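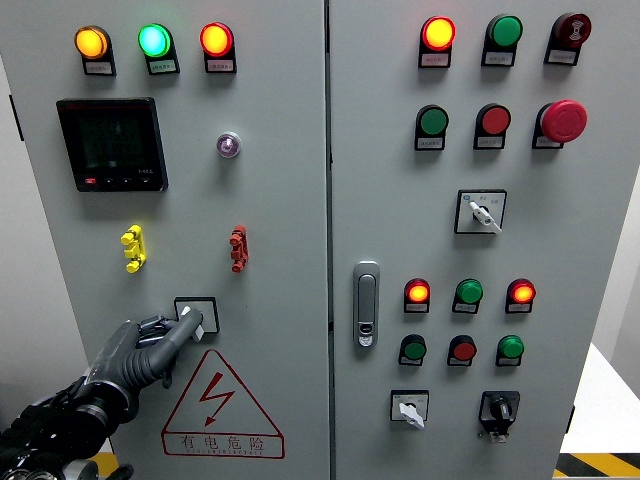 **Colette Besson**
*Head of Building Services, Milham Library Trust*

### Electrical Work at the Lenihan Reading Rooms

The Trust wishes to inform members of the arrangements for the renewal of the electrical supply at the Lenihan Reading Rooms. The work was approved in January and has been awarded to Sindwood, the firm that rewired the Milham branch.

The present supply dates from a period when the building held one reading room and a small office. It now serves the children's library, the map collection and the public computers, and the demand on it has grown accordingly. Members who use the upper floor will be aware that the lights there have failed on several occasions during the past winter. The new supply will allow each floor to be switched off separately, so that a fault in one part of the building need not close the rest.

The work will take 8 weeks and will be carried out one floor at a time, beginning with the basement. The ground floor will remain open to members throughout, although the side entrance on Wharf Street will be closed. Members who require step-free access are asked to use the courtyard door and to ring the bell on arrival.

During the closure of the upper floor, 70 desks will be out of use. A smaller number of places will be provided in the lecture hall, and these may be reserved at the front desk up to six days in advance. Reservations not taken up by noon will be released to other members.

The map collection will not be available while work is under way on the second floor. Mireille Lacroix, Keeper of Maps, has arranged for 600 of the most requested sheets to be moved to Milham, where they may be consulted by appointment. Requests for other sheets will be held and answered in order of receipt once the room reopens.

Loan periods will be extended for all books due during the work - members need take no action - and no late charges will be applied to items borrowed from the upper floor.

Questions about access should be addressed to Divina Malabanan at the front desk. Questions about the contract may be sent in writing to the Building Services office.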